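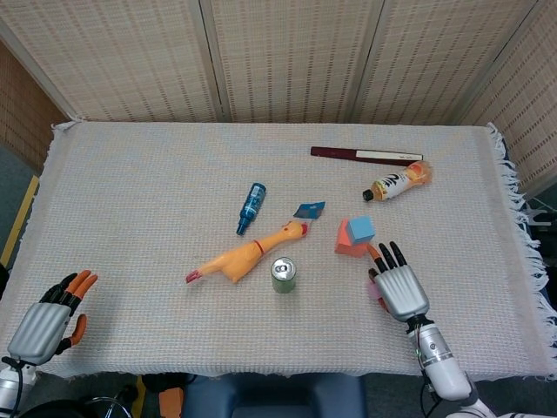
4. Perception and grasp planning

Figure 3. Head camera view at the start of a clearing trial. The two blocks are passed to the segmenter as one region if depth is ignored (see 4.2).

4.1 Overview of the software

The system runs as four processes that share a single clock. Vemau takes the head camera stream and produces a list of object regions. Koren turns each region into a set of candidate grasps. Mersha picks one grasp, chooses the arm and plans the motion. Jasteck is the logging and replay tool, and every result in Section 5 was produced from its records. The processes exchange plain messages and can be started in any order. If one of them stops, the arms hold their last commanded position until it returns.

We kept the processes apart for practical reasons. The segmentation model was changed many times during the work, while the motion planner hardly changed at all. Being able to swap one without rebuilding the other saved a good deal of time, and it let us replay old camera data through a new version of Vemau with the rest of the system left as it was.

4.2 Segmentation

Vemau works in two passes. The first finds the table plane and removes everything that lies on it or beyond its edges. The second groups what is left into regions, using both colour and depth.

The first pass turned out to be more sensitive to the cloth than we had expected. A woven surface such as the one in Figure 3 has a fine grid of threads, and our early plane fit followed small errors in the depth image across the weave. The result was a scatter of thin false regions. We now smooth the depth image before fitting, and throw away any region whose height above the plane stays below 8 mm. The threshold is low enough to keep the slim case towards the back of the table, but it would lose a flat card. For this reason thin items are handled by a separate colour test, which looks for patches that differ from the cloth and have at least two straight edges. The small blue card in Figure 3 is the type of item this test was written for.

The fringe along the right side of the cloth is a different problem. It hangs below the table plane, so it should be removed by the edge test, but the fitted edge moves a little between camera images. When it moves outwards, part of the fringe is taken as table and the threads on it can be taken as an object. We shrink the fitted edge inwards by 30 mm before grouping. Objects that sit partly outside the smaller area are kept if most of their region falls within it.

The background needs no special treatment in most cases. The panels behind the table have a regular pattern of small dark perforations, and a colour-only version of Vemau returned many of these as objects. With the depth limit in place they are dropped before the second pass.

The second pass has most trouble with objects that touch. In Figure 3 the light blue cube rests on the orange block, and slightly behind it. Colour separates the two without difficulty. Depth alone does not, as the step between them is small from this viewpoint. The opposite applies to items with several colours of their own. The rubber chicken has a yellow body, a red comb and beak, a red line at the neck and red-tipped feet, and grouping by colour alone breaks it into pieces. Vemau therefore makes both groupings and compares them. Where a colour border agrees with a change in surface direction, the border is kept. Where it does not, the two sides are joined. This rule gets the chicken right in most of our replayed images, though the comb is still lost at times.

The bottle is the remaining weak case. Clear plastic gives poor depth readings, and what comes back is often the cap and label with a gap beyond them. We fill the gap by extending the axis of the label until the colour matches the cloth again. An upright can has no such difficulty, apart from glare on the metal top.

4.3 Masking the hands

Both hands can be in view while Vemau is running, and they have to be removed before grouping. We project the arm and hand model into the camera image from the joint readings and mask out everything it covers, with a margin of 9 pixels. The margin is a compromise. A smaller one leaves slivers of finger, and since the fingers on our hands are black and orange, an orange sliver next to an orange foam block is likely to be joined to it. A larger one eats into the object when the fingertips are near it, and that is the moment when a good outline matters most.

The model does not include the cables. They run along the forearm and shift as the arm turns, so no fixed shape covers them well. We treat any dark, narrow region that is joined to the mask as part of the arm. Huiling Gu suggested a learned mask in place of this rule, and a version of it is being tested, but it was not used for the results given here.

4.4 Grasp candidates

For each region Koren fits a box, a cylinder or a bent tube, and keeps the fit with the smallest error. It then proposes grasps from a short table that belongs to that shape. Boxes are approached from above or from either side. Upright cylinders are approached from the side only, and cylinders lying down from above. The bent tube was added for soft toys and is grasped near the middle of its length.

Candidates are removed if the open hand would meet the table or a neighbouring region on the way in. In crowded areas this can leave nothing. Koren then repeats the search with the hand turned in steps of 45 degrees about the approach direction. If that also fails, the object is marked as blocked and is tried again once one of its neighbours has been moved.

Stacked objects need an order. We use a simple support test: if the lower face of one box lies within a small distance of the upper face of another, and their outlines overlap when seen from above, the first must be taken before the second. For the pair in Figure 3 the light blue cube comes first. The test knows nothing about balance, and it would give a poor answer for an object leaning across two others.

4.5 Choosing an arm

Mersha gives each remaining candidate a cost for each arm. The cost is made up of the distance the hand must travel, how near any joint comes to its limit, and a fixed charge for crossing the centre line of the table. In a layout like the one in Figure 3, where the objects lie in the centre and right half, the right arm wins nearly every time. We tried lowering the crossing charge to share the work more evenly. The left arm was then used more often, but its paths passed over other objects, and the total time went up. The charge was put back.

While one arm moves, the other is held at the side of the work area as a fixed obstacle. Moving both at once is supported by the planner but was switched off throughout the trials.

4.6 Logging and replay

Jasteck stores the camera images, joint readings and every message between processes. A trial can be replayed from any point, with any process swapped for a newer version. All settings named in this section were frozen in September 2024, and the earlier trials were then replayed through the frozen version so that the segmentation figures in Section 5 can be compared directly. Grasp outcomes cannot be replayed in this way and are reported only for trials run after the freeze.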